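Chapter 7
Safe Handling of Packaging by Robots

After reading this chapter, you should be able to state the grip rules for cardboard, set a force limit for a given board, and complete a handling record.

Cardboard bends, tears and sheds dust, and a rule written for rigid parts will not serve for it. The Begay plant rules, used throughout this chapter, require that a flap be held near its free edge, with one finger on each side of the board, and that the arm stop if a person enters the marked area. Section 7.1 covers the choice of fingers. Section 7.2 covers speed limits near open boxes.

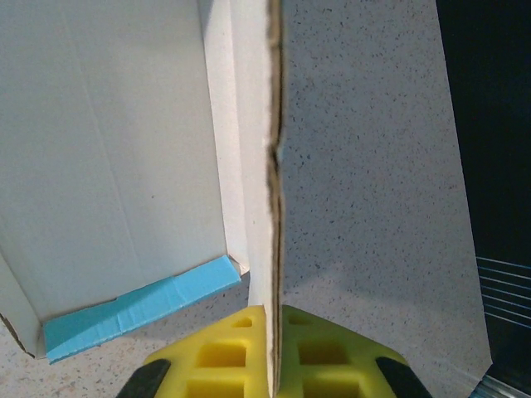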